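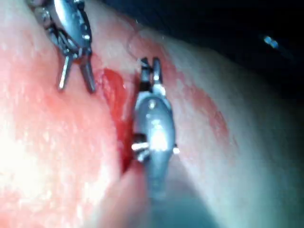
本页最后修改：二月

邮件列表存档 > 非虚构写作与出版 > 按主题排列

主题：回复：索引应该由谁来做？

各位列友好：

首先请原谅我的中文。我学习中文已经很多年，但是写长信的时候还是要查词典，如果有的句子不自然，请大家直接指出。

我想回复上星期关于索引的那封信。为了方便没有看到原信的人，我把它的主要部分引在下面：

> 大家好，我的第一本书（地方铁路史）已经进入二校。
> 出版社今天通知我，合同里写明“索引由作者负责”，
> 我签字的时候没有注意这一条。现在有两个选择：
> 自己做，或者由出版社找人做，费用从版税里扣。
> 他们给的时间是两个星期。
> 请问有经验的朋友，自己做现实吗？用什么软件？
> 另外，人名很多，同名的也不少，应该怎么处理？

我去年在 Redcombe 出版了一本关于河运和盐税的书，遇到了同样的条款，最后是自己做的。我的经验只有这一本书，所以请当作参考。

第一，关于时间。我一共用了 60 个小时，这里面不包括最后的校对。如果您白天还有别的工作，两个星期会非常紧张。我建议马上写信给编辑，请求延长期限。我写了信，编辑给我加了五天。

第二，关于软件。我用的是 Tullau，它的排序功能对拼音和笔画都支持，可是多音字常常排错，例如姓“单”和姓“曾”的人，我都要用手改。另外，它导出文件的时候会把全角逗号变成半角逗号，出版社的排版人员对这一点不太高兴。请您导出以后先查一遍标点，再交出去。我也试过在文字处理软件里直接做标记，但是排版以后页码全部变了，等于白做。所以一定要等到页码确定，才可以填写页码。词条本身倒是可以提前选好。

第三，关于同名的人。我的办法是在名字后面加括号，写籍贯或者职务，比如“（Covau 税务官）”。Covau 这个地方在我的书里出现得太多，所以我没有给它单独列一长串页码，而是分成“码头”“仓库”“税卡”等几个子条目。一个词条后面如果跟着十几个页码，读者是不会一个一个去翻的。贵书里的车站名可能也有这个问题。

第四，关于数量。我的第一稿有 3,108 条，编辑看了以后说太多，版面放不下。她请我删去只是顺便提到的人名和地名。删的工作比加的工作更难受，因为每一条都觉得有用。后来我定了一个规则：如果读者翻到那一页，得不到关于这个人的任何新知识，就删掉。参考文献和致谢里的名字，我完全没有收。

第五，关于费用。请您务必先问清楚，出版社找人做，是按页收费还是按条收费，以及扣款是从预付版税里扣，还是从以后的版税里扣。这两种扣法对作者的影响很不同。还有，如果索引由别人做，作者有没有权利看一遍再付印？在我的合同里，这个权利没有写，我是后来用邮件补充确认的。

顺便说一下电子书。我的书的电子版由 Turcotte 发行，他们收到的文件里索引没有链接，只有纸书的页码，在电子书里几乎不能使用。我写信问过，得到的回答是要由出版社重新提供文件，而出版社说要等重印的时候一起处理。所以如果您的书也要出电子版，请在交索引的时候就问这件事。

最后有两个问题，我自己也想请教各位：

1. 外国人名在中文索引里，大家是按译名排，还是按原文排？我是按译名的拼音排，原文放在括号里，但是有一位读者来信说找不到。

2. 脚注里的内容应不应该收？我收了一部分，在页码后面加了一个“注”字，现在看标准不太统一，第二章收得多，后面收得少。

如果原信的作者需要，我可以把我用的词条表格（空白的）发给您，请写到我的个人信箱，不要发到列表，因为列表不接受附件。

祝大家写作顺利！

一位住在国外的列友

--
退订或修改收信方式，请使用列表首页的设置。回复时请只保留必要的引文。

上一封：索引应该由谁来做？
下一封：回复：封面文案的字数限制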